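Talk notes: Kids, Phones and the Kitchen Drawer
Tue 4 May, by Cherry Mae Tagle
3 min read

Start with the drawer. Hold up the old flip phone, wait for the laugh. Say hi to the Lorkley parents at the back, and thank Ronaldo for fixing the mic.

So, my daughter is 9 and she wants a phone. Everybody in her class has one (everybody, Mom!) and I said I'd think about it, and then I thought about it for most of August. We ended up with a drawer in the kitchen where every phone in the house sleeps, mine included. Mine was the hard one! I lasted two nights before I snuck down for it.

Pause. Ask who sleeps with theirs under the pillow. Put my own hand up too.

Next, the class group chat. Edgardo's son went away for a weekend and came back to 3000 messages, and most of them were one picture of a hamster. He read every single one, because he was scared he'd missed something about himself. Go slow on this bit, it gets people. 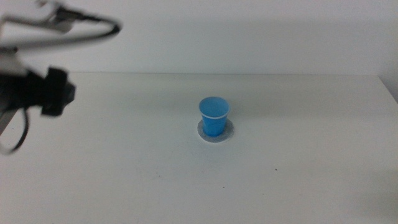
What we do at home

Read these out, don't rush:

- Phones in the drawer at dinner, and again at bedtime.
- She can ask me anything she saw online and I won't take the phone away for asking. I've bitten my tongue a lot.
- I ask before I post a photo of her. She's said no plenty, and she has a point about the swimsuit one.

If there's time, tell the Worby story, where I argued with a stranger about pie crust until midnight. If Leszek is making the wrap-up sign, skip it and go straight to questions.

Leave the signup sheet by the door. Next talk is Karthikeyan's, on passwords.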